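Berkham Touch Rugby: your questions answered

I get the same handful of emails every time a new block starts, so I've put my answers in one place. If yours isn't covered, write to me and I'll add it!

Do I need to have played before?

Nope. Plenty of us had never held a rugby ball when we showed up (me included, and my passing still goes to the left). Come to a beginner night and we'll teach you the rollball, the dump-off and how to stay onside.

Is there any tackling?

None. A touch with one hand anywhere on the body counts, clothing and ball too. You will still run a lot, so bring water.

Where do you play?

Summer games are on the back field at Stanura Park, the one behind the tennis courts. From December we move indoors to the Clenbridge gym, where you'll need flat-soled shoes, please, no cleats on that floor or they'll throw us out.

What does it cost?

A full season is $195 and that covers your shirt, the field and the refs. You can pay in 2 parts if that's easier, just tell me before the first game so I don't chase you for the rest.

Can I bring my kids?

Sure, lots of people do. We keep a table going on the sideline with snacks and a pile of toy bricks, and the older ones usually end up kicking a ball around behind the posts anyway.
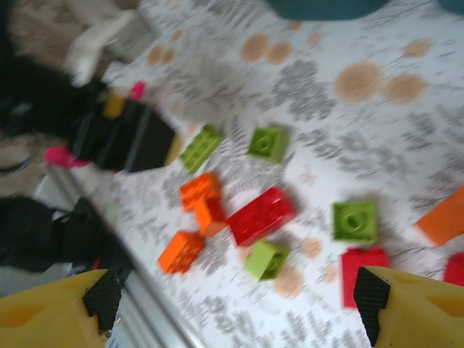

Can I sign up with a friend?

Yes, put each other's names on the form and I'll keep you together. I can do that for groups of up to 3. Bigger than that and you may as well enter your own team in the Bickerstaff Cup, which is great fun and very muddy.

What if it rains?

We play! I only call it off for lightning or a waterlogged field, and I'll text everyone by 4 p.m. if that happens. Missed games get tacked onto the end of the season.

How do I get the texts?

Tick the box on the sign-up form and save the number ending in 2998 so you know it's me.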